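Workshop Tips: What I Brought Home from the Robot Open Day

I went to the Urkside open day in January with low expectations and a thermos. The flyer promised "automation for every workshop", and after 12 years of fixing other people's computers on a bench in the garage, I wanted to see what I was supposedly missing. The short version is that I won't be buying a robot. I did come home with a page of notes, though, and most of them cost nothing to use.

The tour

Hostutgate put on the main demonstration. Their arm was set up to pick small parts and put them down again, and the fellow running it gave a polished talk about never getting tired and never losing a screw. I asked what happens when a part is sitting a little crooked. He said the tray takes care of that. I asked who loads the tray. A person does, he said, and moved along to the next question.

Keep that exchange in mind the next time somebody tells you a machine has taken over a job. Half the cleverness was in a piece of grey tray with the right shapes standing up out of it, and you can have that at home without the arm.

Tips worth pinching

Give every part its own spot before you start. I used to strip a computer onto a tea towel and trust my memory. Now I use a shallow tray with blocks glued in, one position for each thing that comes out. If a spot is empty at the end, I go looking before the lid goes back on.

Hold things by two ends. A memory module leaning on a coffee mug will fall over when you reach past it. Two little blocks with a slot cut in each will keep it upright on its edge. Mine are offcuts, sawn with whatever was closest.

Leave room for your fingers. This was the best thing I learned all day. A holder that wraps right around a part looks tidy and is a nuisance to use. Leave a gap at the side you grab from, wide enough for finger and thumb.

Put the heavy piece where it can't slide. A hard drive wants a bracket at each corner on one side at the very least. It doesn't need to be clamped.

Mind the shine. Bare metal under a strong lamp throws a glare you'll be squinting at all afternoon. Swing the lamp to one side, or lay something matte under the work. My old cork placemats do nicely.

Keep the cables behind the bench. Mine used to run across the front and I caught one with my sleeve more often than I'd like to admit.

Know where the off switch is. Big, red and within reach of your left hand if you're right-handed. My bench grinder's switch was round the back for years, and that was plain stupid.

What the money buys

The Salinas stand had a price list, which I respect. Their starter package was $2,289, and a plainer version came in at $1,933, neither one including the tray. Durilix wouldn't give me a figure at all until I'd filled in a form, so I kept walking. I watched the Hostutgate arm for a good while between coffees, and it was steady, I'll give it that. It also had a fixed tray, a clear bench, a man beside it and all the time in the world.

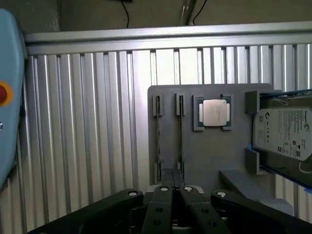

Look at how much of that setup is simply somewhere to put things. Slots for the memory, corners around the processor, brackets for the drive. Take the gripper away and a 12-year-old could work from that tray. I put this to the others over lunch and got some pushback. Pacita Villanueva told me I was judging the thing by the wrong job, that one computer on one bench was never going to pay for an arm, and that I should try doing the same tray all day for a month before I got so smug about my coffee mug. Fair enough. She also reckoned my glued blocks would shift the first time the garage got properly hot.

She may be right about the glue. I've since put a small screw up through the base of each block, countersunk so the tray sits flat, and the colour-coded tape I was so proud of has come off because it left gum on everything.

To make a tray like mine, you'll need:

A shallow tray or drawer bottom
Offcuts for blocks, all the same height if you can manage it
A fine saw for the slots
4 rubber feet
Short screws, and a drill bit a size smaller than you think

Lay the parts out first and draw around them in pencil. Cut the slots a touch loose – a tight slot means you end up yanking, and yanking is how things get broken. Test it with a dead module before you trust it with a good one.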